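Looking After Ponies, Unit 6: Hoof Care Between Farrier Visits
Handout for the evening group
Course leader: Jinfeng Lu

Bring this handout with you to the yard session. We will work with Gindel and Sorlow, the two older geldings, who both stand well. Wear boots with a hard toe. Sneakers are not allowed on the yard.

1. Why we pick out feet every day

A pony's hoof grows all the time and wears down at a rate that depends on the ground, the work and the season. Daily cleaning gives you a look at the whole foot. You will find stones early, and you will smell thrush before you see much of it. Pick out before riding, after riding, and when the pony comes in from the field.

2. Parts you need to know

Wall: the hard outer layer. It carries most of the weight and takes the nails if the pony is shod.
Sole: the slightly hollow underside. It should not give when you press it with your thumbs.
White line: the join between wall and sole. Grit gets in here, especially in wet months.
Frog: the rubbery V-shaped part. The point of the V faces the toe.
Clefts: the grooves on each side of the frog and down its center. Most of the dirt packs in here.
Heel bulbs: the soft rounded parts at the back. Check them for cuts.

Learn these before the session. Shiyu Fu will ask you to name them on a live foot, and it goes quicker if you are not reading from the page.

3. Picking up a front foot

Tie the pony with a quick-release knot, or have a helper hold it. Stand at the shoulder facing the tail. Run the hand nearest the pony down the back of the leg to the fetlock, say "up," and squeeze lightly. Support the hoof in your palm. Keep your own feet out from under it. Do not kneel or sit on the ground at any time.

Gindel leans. If he leans on you, put the foot down, stand him square and start again.

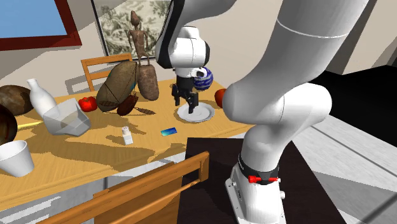

4. Picking up a hind foot

Stand at the hip, facing the tail and close to the pony. Slide your hand over the rump and down the leg, moving it to the inside of the cannon bone just above the fetlock. Ask for the foot. Bring it forward a little first, then back, and keep it low. Older ponies are often stiff in the hocks, and Sorlow will snatch his foot away if you lift it too high.

5. Using the pick

Work from heel to toe. Clear the clefts first, then the sole. Do not dig into the frog. Finish with a stiff brush so you can see the white line. If the pony is shod, check that the shoe has not moved and that no nail ends (clenches) have risen.

6. When to call somebody

Call the farrier for a loose or twisted shoe, a long crack, or a piece of wall broken away.
Call the vet for sudden lameness, heat in the foot with a strong pulse at the fetlock, or a pony that rocks back on its heels and does not want to walk.
If there is a nail or other sharp object in the sole, call the vet before you pull it out. The vet will want to know exactly where it went in and how deep. Keep the pony still while you wait.

7. Keeping a record

Write down each farrier visit, what was done, and anything you noticed in between. Song, the gray mare some of you met in November, had the same crack come back in her near fore, and the old notes helped the farrier decide how to trim her.

Homework
Draw the underside of a hoof from memory and label all six parts. Hand it in to Shiyu by 3rd June. Read ahead to Unit 7, Feeding and Weight.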